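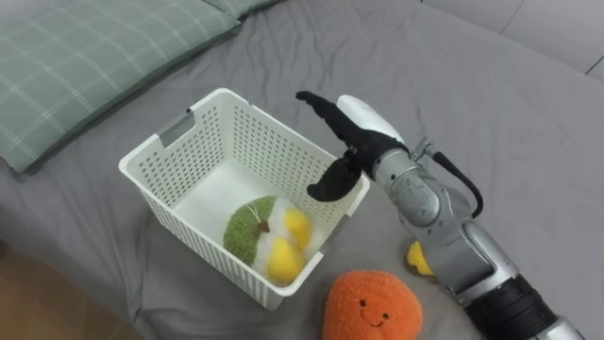 La cama es el peor sitio para guardar peluches, y en mi casa hemos tardado demasiado en admitirlo. Empiezan siendo dos junto a la almohada. Al cabo de un año hay que apartar 14 para acostarse, y casi todos terminan en el suelo hasta la mañana siguiente.

Mi propuesta es sencilla: una cesta de plástico con agujeros, sin tapa y con asa. Pesa poco, se lava en la ducha y deja ver lo que hay dentro. Un niño pequeño puede echar en ella sus muñecos sin ayuda. Con los baúles y las cajas cerradas no me ha funcionado nunca; lo que queda al fondo se olvida.

Hanan Khasawneh, mi vecina, defiende lo contrario. Dice que un dormitorio infantil sin juguetes sobre la cama parece de hotel y que la cesta acaba siendo otro trasto. En parte le doy la razón. Si la cesta se llena, el problema es la cantidad, y comprar una segunda solo lo aplaza.

Por eso pongo un límite: lo que no cabe se regala. Los miércoles, al cambiar las sábanas, vaciamos la cesta sobre el colchón y mi hijo decide qué vuelve dentro. Suele indultar las frutas de peluche y sacrificar algún oso. Tardamos menos de 30 minutos, cama incluida.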